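# Chapter 4: Keeping a Search Log
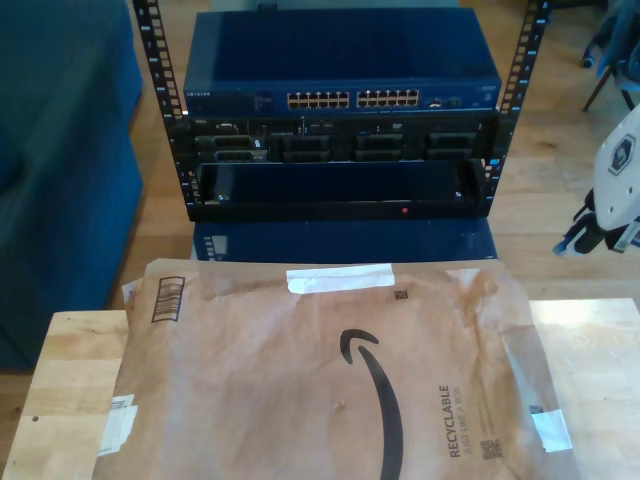 *Figure 4.1. A network switch mounted above a rack server.*

Oratile Modise began her thesis with one search. She typed four words into the Trilonari database and got 3,000 results, which was the most the system would show on one request. She read the first two pages, saved nine articles, and closed the window. Three weeks later her adviser asked which words she had used and whether she had limited the dates. She did not remember. She ran what she thought was the same search and got 2,719 results, and two of her nine articles were not among them.

Most of this chapter deals with that kind of trouble. Chapter 3 covered how to turn a topic into a question and a question into search terms. Now we turn to the record you keep while you search. We call it a search log. It can be a notebook page, a spreadsheet, or a plain text file.

## 4.1 What Goes in the Log

Each search gets one line. Write the line before you open any of the results. Record the following:

- the date of the search
- the database or catalog
- the exact words typed, with quotation marks, AND, OR, and any symbols
- limits such as language, years, or type of publication
- the number of results
- how many you saved, and where

Copy the search words from the search box and paste them. Retyping leads to small errors, and a missing quotation mark can change a result list a great deal.

A last column for comments is worth having. Keep the comments short: "too broad," "mostly nursing," "try 'tenant' next." Tshepo Sibiya, whose paper on rental housing we follow through Part Two, wrote 12 lines in his first log. His fifth comment reads "wrong Engelbrecht -- the historian, want the economist." It saved him from chasing the same author again in October, when he moved from Trilonari to the Revico index.

## 4.2 Narrowing a Search on Paper

Sibiya's second line shows 947 results for *rent AND control*. Many of them used both words but had nothing to do with housing. For his third line he put the phrase in quotation marks and added a limit on years. He changed two things at once, so the log could not tell him which one had helped. Change one thing at a time when you can, and give each change its own line.

Some databases keep a search history for you. Use it, but export it before you sign out -- many histories are cleared at the end of a session.

**Before you go on:** Set up a blank log with the columns listed in 4.1. You will fill in the first lines in Exercise 4A.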